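About Us

Ramus is a small company in Dunholm. We help people who have too many things in one room. Most of our customers have a workroom, a shop back room, a school craft room or a kitchen where also other work is done. We come, we sort, we put things in trays and baskets, and we leave behind a system which is simple enough that it will still be used next September.

We have two rooms on the upper floor of the old Qureshi building, where there was a tailoring business for many years. The long cutting counter is still there and we use it every day.

How it started

The company was begun by Parveen Jafri and Humaira Soomro. They had worked together in the stock room of a shop for sewing supplies in Sevholm, and there they learned what happens to buttons, zippers and thread when every person puts them back in a different place. When the shop closed, three former customers asked if they could come and make order in their home workrooms. They said yes to all three. The first job took much longer than they had calculated, and they had to buy lunch for the customer's neighbors, who had carried boxes the whole morning.

Aqeel Chaudhry came in the second year. He had been driving deliveries and he is the one who knows how to load a van so that the first thing you need is the last thing you put in. Geetha Pisharody keeps our books and also answers the telephone. Quang Tạ joined as the newest colleague and he teaches our courses, in the beginning with a lot of nervousness and now with none that we can notice.

How we work

A normal job begins with a visit. We look at the room and we ask what is done there, by whom, and how often. We do not touch anything on this first visit. Some customers have cleaned before we come, and we ask them kindly not to do it, as we learn more from the room in its usual condition.

After the visit we write one page. On this page stands what groups of things we have found, where each group should live, and what containers are needed. The customer reads it and makes changes. Usually there are changes. A person who bakes on the weekend and repairs clocks in the evening has good reasons for her wishes, and we try to listen well.

Then comes the sorting day. Everything from one shelf goes on the table, and only one shelf at a time. We make groups. Things which are used together stay together, also if they are of different kind – scissors can live with the wrapping paper, and a second pair can live with the fabric. Things without a group go in one tray with a date on it. The customer decides later.

Trays and baskets

We are asked often which containers we recommend. Our answer is not very exciting. We like an open container with low sides for the things which are used daily, and we like baskets with openings in the sides for the things which should get some air, for example garden gloves, onions or cleaning cloths. Lids we use only for storage under a bed or on top of a cupboard. In our experience a lid is taken off once and then it lies somewhere else in the house.

Containers should fit one into the other when they are empty. For us this is important in the van, and for the customer it is important in a small apartment. We also prefer strong colors for the main trays, so that "bring me the blue one" is understood by everybody in the family, also by a child who cannot read yet.

A sorting table should be of light color if possible. Small screws and needles can be seen better on it. On our own tables we keep the empty containers together at one side, and the space next to them stays for the sorting. A plant may stay at the far end. We had a long discussion about this in the team, and the plant has won.

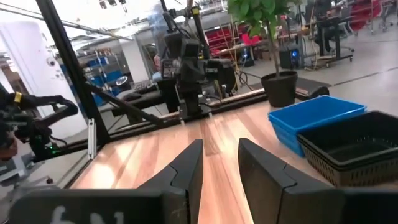 Geetha Pisharody would like to add that she was against colored trays in the first years, and that she still thinks two colors are enough for any room. With five colors, she says, people begin to forget what each one meant, and then they telephone us and she must look it up in the customer's page. We have written her rule into our course, and it is the part which people remember best.

Our courses

For people who wish to do the work themselves we give a course of 3 evenings. On the first evening we speak about groups, on the second about containers and labels, and on the third each person brings one full drawer from home and sorts it at the table. Please bring the drawer as it is. Up to now 235 people have finished the course, and a few of them have come a second time with another drawer.

The courses take place in Dunholm. Two times in the year Quang Tạ also travels to Sevholm, where the library gives us a room with good tables.

What we do not do

We do not throw away things in the name of the customer. We also do not sell furniture, and we do not build shelves, though Aqeel will tighten a loose one if he sees it. We do not take photographs in private homes. If a customer wants a picture of the room before and after, she can take it with her own telephone.

Prices

A visit with the written page costs 349. A sorting day is calculated separately and depends on how many of us are needed, mostly it is 2. Containers we charge at the price for which we bought them. If you have already enough at home – and many people have – we use these first.

Schools and other non-profit houses pay for the visit only half. Please write to Geetha before you book, and she will send you the form.

Contact

You can find us in the Qureshi building in Dunholm, upper floor, entrance from the yard. The bell is a little weak, please press it long. In the mornings we are mostly with customers, so the afternoon is better for a telephone call. Letters and e-mails are answered by Geetha, normally within two working days.

This page was last changed on 6 June 2020.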